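**Stornwood product review, minutes**
August, 2:00 p.m., sample room

Present: Fraser Tosh (chair), Madhu Kushwaha (notes), two from purchasing

**1. Previous minutes**

Accepted. The item on carton labels stays open.

**2. Navy backpack, second sample**

Madhu went through the outer fabric. The main body is smooth polyester with a slight sheen. The fabric next to the front zipper is a finer twill weave. Fraser asked whether the two are close enough in shade under store lighting. To be checked against the swatch card before the order is confirmed.

The pale gray printed panel stays as it is. Purchasing asked for a second print color and this was declined for the current run. 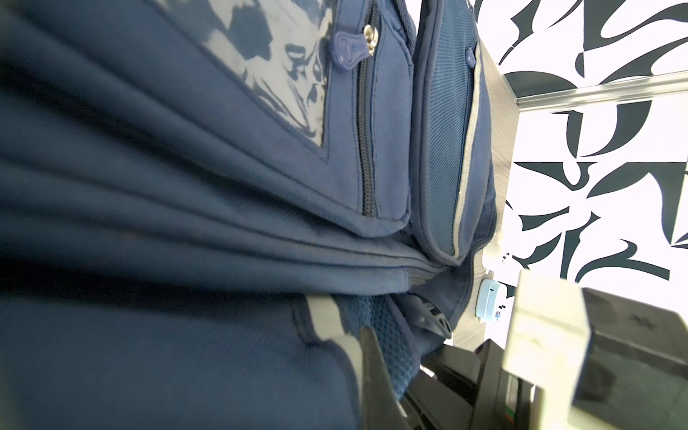 Front zipper: long track with a slight curve, metal slider, navy plastic pull tab with embossed logo. Fraser wants the slider finish stated on the spec sheet, which at present says only "metal." Zipper test set at 54 cycles loaded, then 54 empty.

Side pocket: light gray reflective trim along the outer edge accepted. Trim width to be added to the drawing.

Mesh pocket: netting accepted. Madhu to confirm the seam allowance where the gray webbing runs along the edge. The black buckle clip is to be pull tested on its strap, 6 samples, results in the Flolter folder.

**3. Order quantity**

First order set at 91 units. Purchasing prefers one delivery. Fraser agreed, provided the cartons are marked by lot.

**4. Actions**

- Madhu: shade check, seam allowance, trim width on drawing
- Fraser: spec sheet wording for slider
- Purchasing: buckle samples, delivery date, carton labels (carried over)

**5. Other business**

The Ots lunch bag is moved to the next meeting. The Itis strap supplier has sent a revised price list; copies with Madhu.

Closed 3:10 p.m.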